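Contents | Previous | Next | Glossary | Index

Chapter 6
Pricing the Dessert Menu

A dessert earns its place by what it brings in after costs. At the Britomar, a restaurant with 60 seats, the kitchen sold 1251 puddings in February. Over 100 were sent out free. 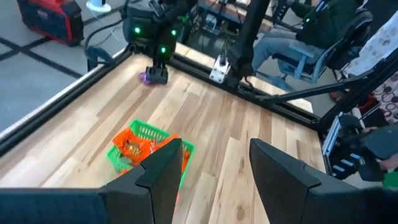
Fig. 6.1 A small green basket on a wooden surface.

Ga-eun Seo, who ran the pastry section, began by costing each plate. This chapter follows her method, starting with portion size and ending with the printed menu.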